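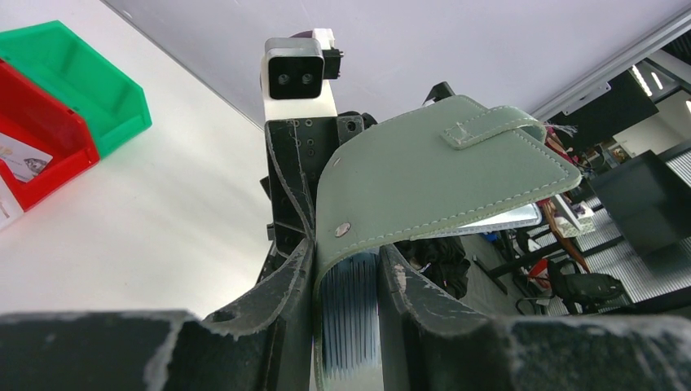

Figure 4. Gripping a stitched felt-like flap, with the second arm behind the work.

5. Rules for handling soft goods

This section is for operators of the Trondance cell at the Tandumdale site. Please read it completely before you start the first shift alone.

5.1 Before gripping

1. Put the storage bins on the table so that the open fronts are easy to reach. Do not place a bin inside the turning area of the wrist.

2. Check the fingers for wear. Scuff marks on the surface are allowed. A sharp edge is not allowed, it can pull the stitching.

3. Set the grip force to level 5. For felt with a metal rivet or screw, the fingers must close on the fabric and stay away from the metal.

CAUTION: Never hold the fabric with your hand while the fingers are closing. Use the Hold button and wait until the lamp is steady.

4. Close the fingers slowly. Thin layers can bunch together at the lower part of the grip. If you see this, open the fingers, make the layers flat and try again.

Note: After 7 failed grips on the same piece, stop the program and write the piece number in the Brostatano log. 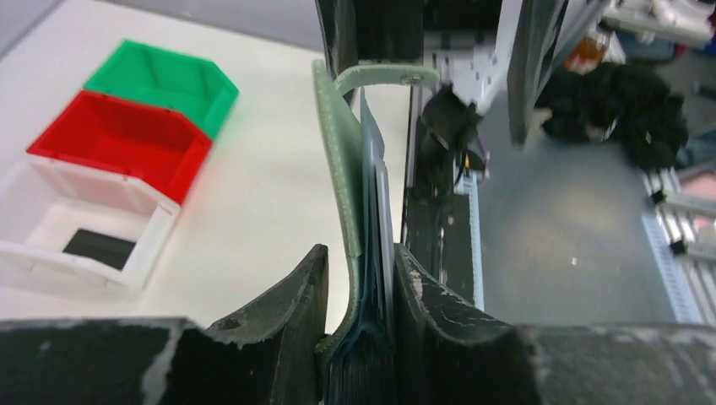 5.2 Keeping the floor and table in order

1. Fabric and cables on the floor must stay outside the walking path.

2. Put the label card back in the same bin after each change of parts.

3. Clean the wrist camera window with a dry cloth every 16 hours of operation. Do not use alcohol.

For spare fingers, use only the Camenzind parts in the list of section 7.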